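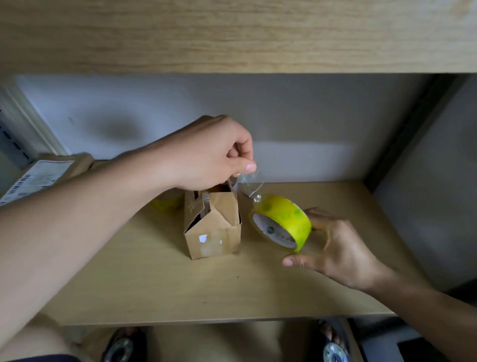 Mohit Bajpai

Hivport Head Rig
Research kit for first-person recording of two-handed work

Status: in use at Bornero, second build
Updated Apr 30, 2020

Hivport is the head-worn camera rig we put together to study how people use both hands at once, and I'm really happy with where this build has ended up! Small packing jobs are my favorite thing to record with it. Pinching a clear strip of packing tape in one hand while the other steadies the roll looks like nothing much, but those are two very different jobs going on together, and a robot arm that has only ever learned one of them gets stuck fast.

What it's for

We built it for the Anema study, which asks a simple question: can a two-armed robot learn a taping task from recordings of people, with no one steering the arms by remote control? The camera sits above the eyes and looks down at the work, so both hands and the box stay in view for most of a job. The wearer works at whatever shelf or bench they normally use. We leave the clutter alone (other rolls, parcels waiting with their labels on), and the policy learns to cope with it.

What we found

The Anema set holds 1,000 recordings from 18 wearers. We trained one policy on all of them and a second on 800, leaving out every recording where the hands crossed. I expected the smaller, cleaner set to win. It lost, and by a good margin, mostly on the step where the tape leaves the roll and has to be carried over to the box. Crossed hands seem to teach the arms something about getting out of each other's way. We're still digging into that one and I'd love to hear from anyone who has seen the same thing.

Clear tape remains hard. It twists, it creases, it catches the light, and the tracker loses it. The Majumder method, our name for following the fingertips and working out the strip from them, helps a lot as long as the thumb and index finger are visible. When they aren't, expect gaps.

In the kit

Head strap with camera mount
Downward-facing camera and cable
Belt pack with recorder and battery
Calibration card
Spare pads for the strap

Recording time per charge: 42 minutes
Wearer training needed: none beyond a short fitting
Works with glasses: yes, though thick frames may need the spare pads

Borrowing a rig

Labs working on two-handed tasks can borrow one. Write to the Bornero equipment desk with a few lines on the task you want to record and how high your work surface is, as the mount has to be tilted to suit. The next loan period opens in May. Recordings stay with your lab, and the tracking code goes out with the rig.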